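Convocatoria abierta: se buscan manos para el taller de manipulación robótica

Club de Robótica Hirnine
Convocatoria de participantes, temporada de primavera
Publicada en noviembre de 2025

Buscamos gente capaz de poner una bolsa en un cubo. Dicho así suena a que hemos bajado el listón hasta el suelo, y algún socio veterano ya ha protestado por ello, pero quien haya intentado hacerlo con dos pinzas en lugar de dedos sabe que la vacante tiene su miga.

El club lleva tres temporadas preparando el proyecto Skustix, con el que nos presentamos en abril a la Copa Daneshvar de manipulación doméstica. La idea es que un robot de dos brazos aprenda tareas de casa a partir de demostraciones hechas por personas. El robot pone los motores. Las personas ponen la paciencia, y de eso andamos escasos desde que la mitad del equipo se graduó y se fue a trabajar a sitios donde le pagan.

Se ofrecen 8 plazas. No hay que saber programar, aunque si sabes procuraremos que no te arrepientas de haberlo dicho. Tampoco hace falta haber pisado una facultad de ingeniería: una de las mejores tandas de la temporada pasada salió del grupo de restauración de muebles, que tiene el pulso de un relojero y ninguna prisa.

Qué se hace en el taller

Cada participante trabaja de pie ante una mesa, con una pinza en cada mano, y repite una tarea corta: doblar, tapar, meter, sacar, volver a dejarlo todo donde estaba. Las tareas salen del reglamento de la copa, redactado por alguien que evidentemente odia los plásticos finos. La prueba del cubo es la que más puntúa y la que más suspiros provoca.

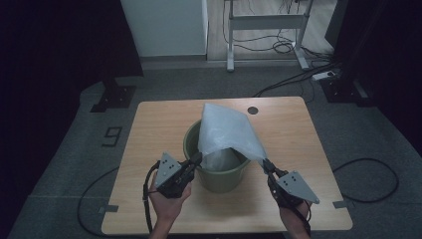

Prueba del cubo: las dos pinzas sujetan el plástico por las esquinas.

La temporada pasada grabamos 389 intentos de esta prueba y dimos por buenos 247. El resto no se tira. Los usamos para que el equipo de software aprenda a distinguir un fallo de una interpretación libre, debate que todavía sigue abierto y que ha consumido más café que el propio robot electricidad.

Las sesiones son de dos horas, con pausas obligatorias. Lo de obligatorias va en serio: a partir de cierto momento las muñecas empiezan a opinar, y una demostración hecha con desgana enseña desgana. Bastante tenemos ya con la que trae el robot de serie.

A quién buscamos

Mayores de 16 años (los menores de edad, con autorización firmada por alguien que se haya leído el papel).
Personas que puedan venir a una sesión semanal hasta la copa. Las rachas de entusiasmo de quince días las conocemos bien, gracias.
Gente que repita un gesto igual que la vez anterior sin tratar de mejorarlo cada vez. Los creativos son bienvenidos en el grupo de carteles.
Zurdos, diestros y ambidiestros. De zurdos vamos muy mal y se nota en los datos.
Tolerancia razonable a los cables.

Qué te llevas

Un curso de iniciación de cuatro tardes, en el que se explica cómo pasa un movimiento de tu mano a un archivo y de ese archivo a un brazo que, con suerte, no derriba nada. Acceso al local y a la impresora 3D del club, sujeta al turno que marque la pizarra. Una camiseta Skustix en la talla que quede. Certificado de participación con 94 horas para quien complete la temporada, válido para impresionar a familiares y, en algunos centros, para convalidar prácticas; pregunta antes en el tuyo.

Dinero no hay. Lo ponemos aquí, en mitad de la página, para que no parezca que lo escondemos al final.

Cómo es una sesión, paso a paso

1. Llegas, firmas en la hoja y dejas el abrigo lejos de la mesa. También las pulseras, los relojes grandes y las mangas con vocación de bandera.

2. Coges las pinzas y haces unos minutos de calentamiento abriendo y cerrando sin objeto. Se siente uno un poco cangrejo. Se pasa.

3. Tu pareja de turno lee la tarea en voz alta y pone las cosas en su posición inicial. Si crees que algo está torcido, dilo en ese momento. Descubrirlo veinte intentos después tiene consecuencias sociales.

4. Empiezas por los agarres sencillos, sobre un solo objeto. Con los recipientes que se estrechan hacia la base conviene cerrar despacio, con los dos dedos a la vez y cerca de la mesa. El instinto de apretar más es fuerte y casi siempre equivocado.
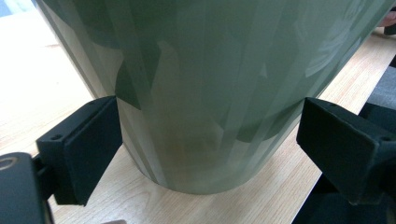 5. Pasas a la tarea del día y la repites hasta que suene el temporizador. Entre intento e intento se vuelve a la posición inicial, aunque el último haya salido precioso y te dé pena deshacerlo.

6. Cambio de turno. Ahora colocas tú y suspira la otra persona.

7. Antes de irte anotas en el cuaderno lo que haya salido raro. Agradecemos frases concretas del estilo «la esquina derecha se escapa al bajar». «Mal todo» ya lo tenemos repetido en varias páginas.

Cómo apuntarse

Rellena el formulario que hay en la web del club, apartado Nendex, que es como se llama nuestro sistema de turnos y también, según el día, nuestro principal problema. Si al enviarlo aparece una pantalla en blanco, se ha enviado. Si aparece un mensaje de confirmación, escríbenos, queremos verlo.

Pedimos un par de líneas sobre ti y tu disponibilidad por las tardes. Nada de cartas de motivación. Después te citaremos a una prueba de media hora con las pinzas, en la que no se elimina a casi nadie y que sirve sobre todo para que tú decidas si esto te divierte o te saca de quicio. Las dos cosas a la vez también cuentan como sí.

Las plazas se asignan por orden de inscripción, reservando dos para personas zurdas. Quien se quede fuera pasa a la lista de espera, que suele moverse tras la segunda semana de plásticos.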